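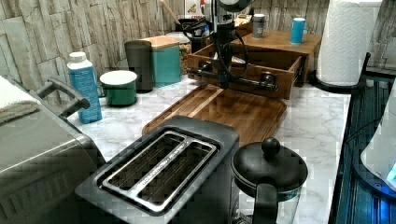 The counter at number 346, before anyone put anything away.

Sneha Srivastava had the keys to her aunt's flat until the end of December, and by the second morning she had decided to leave the kitchen till last. Then she wanted toast, so the kitchen came first after all.

The flat was on the third floor of Weston House. Her aunt Meera had lived there for 20 years and had gone to live with her son by the sea, taking two suitcases and the radio. The rest was to be sorted into things to send on, things to keep and things for the charity shop. Sneha's cousin Reto had written the three headings on a sheet of paper and stuck it to the fridge. He hadn't written anything under them.

She put two slices in the toaster and looked at the counter while she waited. The green enamel mug was where it had always been, next to the blue bottle. She had drunk milk out of it when she was small, standing on a chair. The teal canister with the wooden lid was newer. She lifted the lid and smelled tea, and put it back.

Reto came in at ten with a roll of tape round his wrist.

"You've started, then," he said.

"I've had breakfast."

He opened the little drawer in the wooden organiser and shut it again. "She'll want this. She rang about it."

"What did she say?"

"She said, don't let them throw away my shelf. I said who's them, and she said you two."
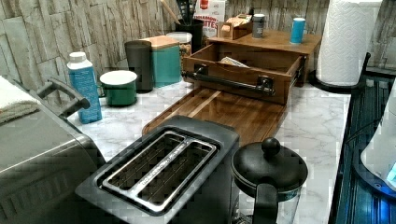
Where would it stand in the new place?
By the window, according to Meera, on the short bit of worktop next to the cooker.

Sneha wrote "shelf" on the sheet, under things to send on. It looked lonely, so she wrote "green mug" beneath it, and then stood there with the pen.

"Is the mug hers or yours?" Reto asked.

"Hers."

"You used to cry if anyone else had it."

"I was four."

She left it on the list. They did the cupboards first, as those were easy. There were plates neither of them remembered and a great many lids. Reto found an envelope behind the flour with a receipt in it from Rivas, the hardware shop that used to be on the corner. It was for a chopping board, and on the back their aunt had written a sum in pencil, 1122 take away 346, with no answer.

"What was she working out?"

"Rent, maybe. I don't know." Reto did it in his head, moving his lips. "776."

He put the receipt back in the envelope and the envelope in his shirt pocket.
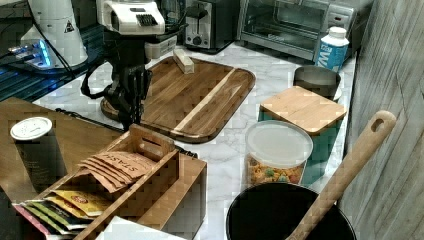
By one o'clock they had filled six boxes and were both tired of newspaper. Sneha rang her aunt and put the phone on the windowsill so they could all talk.

"Have you eaten?" Meera asked.

"Toast," said Sneha.

"That isn't food. There's cereal. Is the board all right?"

"It's fine. Do you want it?"

There was a long gap. They could hear a door, and a gull.

"It's heavy," Meera said. "It will cost a fortune to post. Your cousin here has a glass one. It makes a terrible noise."

"I can drive it down," Reto said.

"It's a long way for a board."

"I'd be coming anyway."

"Then bring the shelf as well," said Meera, "and give Sneha the mug, she'll only sulk."

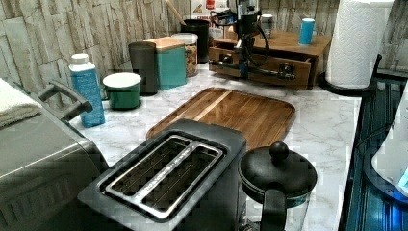
Sneha crossed the mug off the first list and put it on the second. Reto wrote "board" in the space she had left. After that they argued for a while over the saucepans, which neither of them wanted, and he went down to move the car.

She made coffee and cut some bread. It was getting dark over the car park by then, and the lights had come on in the block opposite. When she heard him on the stairs she took down a second cup and went to open the door.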